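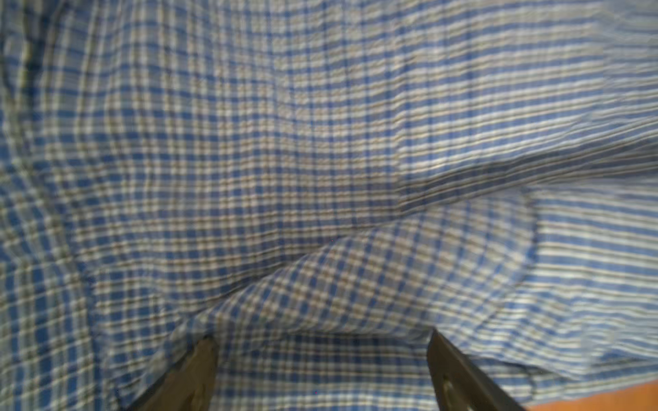
Section 2: Planning and budgeting before you order

This section is for the person who prepares the purchase of a Bravari two-arm folding cell. Please read it to the end before you ask Fosine for a quotation. Many items on the order form can not be changed after the order is confirmed.

2.1 Decide which garments the cell will handle

1. Make a list of all garment types you want to fold. Write the fabric, the size range and the kind of fastening for each one.
2. Mark the garments with buttons, pockets or sewn panels. These need more teaching time than plain pieces, so they cost more to bring into use.
3. Mark the fabrics with a crinkled surface or a small check. Ask for a fabric trial with these. The trial is charged per fabric, not per garment.
4. Send one clean sample of each marked garment to the Dornton workshop. Put a label in the parcel with your order reference. Samples are returned with the quotation.

Note: A shirt has more difficult places than a towel. A fold of the body can lie over another layer, and the fingers must take the correct one. If your list is mostly shirts, choose the fine finger set (option F) from the start. To change the set later means a new calibration, and this is a separate charge.

2.2 Measure the place

5. Choose a table or bench which does not move when you push it from the side. The cell has an aluminium rail along the front and both arms are fixed to it, so the bench carries all the movement.
6. Leave 86 cm free in front of the rail for the operator. A chair must not stand in this space during work.
7. Check the height of shelves and lamps above the bench. The elbows of the arms and the cable loops over the grippers go higher than most buyers expect.
8. Measure the distance to the nearest socket. The supply cable is 200 cm long. An extension lead is not allowed – if the cable does not reach, order the long cable (option L).

Caution: Do not plan the cell in a passage or beside a door which opens towards it. The arms can reach past the end of the bench if they are set up wrongly.

2.3 Fix the budget

9. Separate your budget into purchase, installation and running cost. Fosine quotes only the first two.
10. Under purchase, include both arms, both grippers, the rail, the side walls and the back wall. The walls are optional, but we recommend them. A steady background helps the cameras, and you will not need to repeat the camera teaching when somebody moves the furniture.
11. Under installation, include 16 hours of teaching for the first garment type. For each further type ask for a separate price.
12. Under running cost, include finger pads, cable ties and one yearly inspection. Customers with a Cusi service contract pay the inspection together with the contract and do not enter it here.

Note: Prices in the April list are without tax and without transport. An old list must not be used for a new request.

2.4 Plan the working area

13. Decide where the garment will lie, where the finished pieces will be stacked and where a basket will stand. Draw it on the plan sheet before the visit of the technician.
14. Keep the middle of the table for the garment. A shirt which is spread out fully takes more room than its folded size suggests, and the hem may come over the front edge.
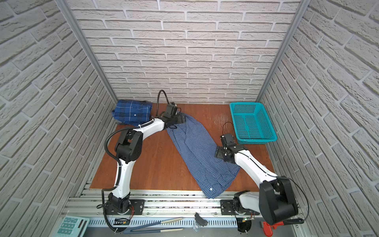

ACCESSORIES AND SMALL PARTS

15. Use the back corners for the stack and the basket. A basket with perforated sides, like the teal one, can be bought in any household shop and is not part of the delivery.
16. Provide a drawer or a box for hand tools. Clamps, tongs and similar things collect quickly on the front ledge, and you should have a fixed place for them in the plan.
17. Order a spare set of cable ties with the cell (part 53 on the order form). The cables along the arms must stay fastened, also after a gripper has been changed.
18. Write on the order form if you want covers for the small circuit boards at the rail. Covers are not included in the basic price.

Caution: Do not order grippers from another maker to save money without asking us first. The weight can be different, and then the guarantee for the arm is not valid.

When the plan sheet and the garment list are complete, send both together to Fosine. A request with only one of them will be put on hold until the other arrives. For the installation day, continue with Section 3.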